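Friday, September - bench 2, Plillen harness

Right, picking up where I left off before lunch. The orange top is wiped down and I've got the blue-and-white pairs out of the Pritchard box at last. I cut them all to 300 mm, and yes, Lleucu, I know you said 200 would do, but I'd much sooner trim a bit than splice a bit (we did that in the spring and I am still cross about it!).

Slavica Todorova came by from Pristesholm with her drawing and we went over the order of things. She wants the pairs kept twisted as far down as possible, so I'm only opening them up at the very end where they go into the connector. White label sleeves go on first, before anything else gets gathered. I forgot on the first one and had to undo the lot.

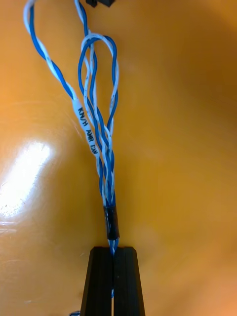 Blue/white pairs brought together at the black sleeve, white label sleeve on the left-hand pair.

I do like how the pairs spread out above the sleeve, it makes it so much easier to see which one you're chasing. The wrinkly look of the black bit bothers me slightly - Lleucu Hughes reckons it's fine and I should stop fussing. Might redo it on Monday's lot anyway if there's time.

Stock: the Barnik reel is down to around 20 metres, so that needs ordering before we start the next set. Label sleeves are fine, we've still got most of the bag of 2000.

To do
- ask Slavica whether the labels read towards the connector or away from it
- continuity on every pair, both ends, write it down this time
- find the small side cutters (blue handles, last seen by the sink)
- tea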